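Pinça manual com câmera: o que vale conferir antes de gravar (e o que é perda de tempo)

Por Efren Ignacio 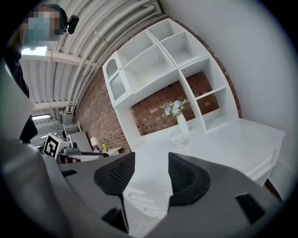
Vista da câmera da pinça no posto da escrivaninha branca, com as duas pontas pretas na parte de baixo.

O manual da Dasholm promete que a pinça manual sai da caixa pronta para uso. Já montei e desmontei o suficiente delas para desconfiar. Pronta ela está para ligar. Para render gravações que sirvam para treinar alguma coisa, é outra conversa, e o manual gasta duas páginas com a maleta de transporte e meia com a lente.

O roteiro abaixo é o que usamos no galpão da Avton. Leva menos de uma hora. Se alguém disser que faz em dez minutos, peça para ver os arquivos.

O que separar

Chave hexagonal pequena, pano de microfibra, álcool isopropílico, paquímetro, o cubo com marcador quadriculado e uma bateria carregada. A Fudow vende um "kit de manutenção" com quase tudo isso numa bolsinha. Eu compraria o paquímetro e deixaria a bolsinha na loja.

1. Limpar a lente

Primeiro o pano seco, depois o pano com uma gota de álcool. Não borrife direto na carcaça: ela tem aberturas, e o líquido entra. Lente grande-angular distorce bastante por natureza. Parede reta sai curva, teto sai curvo, e isso não é defeito. Mancha leitosa num ponto fixo, que não muda quando você vira a pinça, é gordura de dedo.

2. Examinar as pontas

As pontas têm uma malha fina na face superior. Passe a unha de leve. Se a malha levantar na borda, troque as duas, mesmo que a outra pareça boa. A Maksymiv afirma que o par aguenta 1.000 ciclos. Anotei as trocas do mês de maio e o nosso melhor par chegou a 860, o pior parou em 184. Pode ser que tenhamos usado mal. Também pode ser que o número do folheto venha de uma bancada onde só se pegam cubos de espuma.

3. Verificar a abertura

Abra tudo, meça com o paquímetro, feche, abra de novo e meça outra vez. Repita com o gatilho puxado devagar. As leituras têm que bater entre si. Se variarem, aperte o parafuso do guia um oitavo de volta e recomece. Mais do que isso e o gatilho endurece, e quem grava começa a puxar aos trancos.

Uma ponta um pouco mais baixa que a outra na imagem pode ser só o ângulo da lente. Confirme com o paquímetro antes de mexer em qualquer parafuso. Perdi uma tarde inteira corrigindo um desalinhamento que não existia.

4. Conferir o marcador

Coloque o cubo sobre uma superfície firme, com a face quadriculada voltada para o posto. O programa precisa reconhecê-lo do ponto onde a pessoa vai trabalhar. Testar a meio metro e declarar vitória não serve. Ande até a escrivaninha, vire o punho como quem vai abrir a gaveta e veja se a detecção se mantém.

5. Sincronizar com a câmera de cabeça

Ligue as duas câmeras e espere o relógio estabilizar. Bata as pontas da pinça uma vez diante do rosto e localize a batida nos dois vídeos. O assistente automático diz que faz isso sozinho. Yurii Bilyk confia nele; eu continuo batendo as pontas.

6. Gravação de teste

Faça uma tarefa curta, como pegar um pote pequeno da mesa e devolvê-lo ao mesmo lugar. Depois assista até o fim, em velocidade normal. Procure:

Pontas fora do campo de visão quando a pinça está aberta.
Estouro de branco. Móvel branco com tampo brilhante, debaixo de claraboia, engana a exposição automática. Trave a exposição em manual.
Saltos na trajetória ao passar perto de parede lisa, onde o rastreamento tem pouco em que se agarrar. Tijolo aparente costuma dar menos trabalho.

Sobre atualizar o firmware

Só atualize se houver um problema que a atualização descreva pelo nome. A penúltima mudou o formato do registro sem aviso e tivemos que converter 700 arquivos com um script que Zlata Nechyporuk escreveu às pressas. O script ainda está em uso, o que diz bastante sobre a versão seguinte.

Anote a data, o par de pontas instalado e a abertura medida na ficha do posto. A ficha fica com a pinça, dentro da maleta.

Revisado em 30 de junho de 2025.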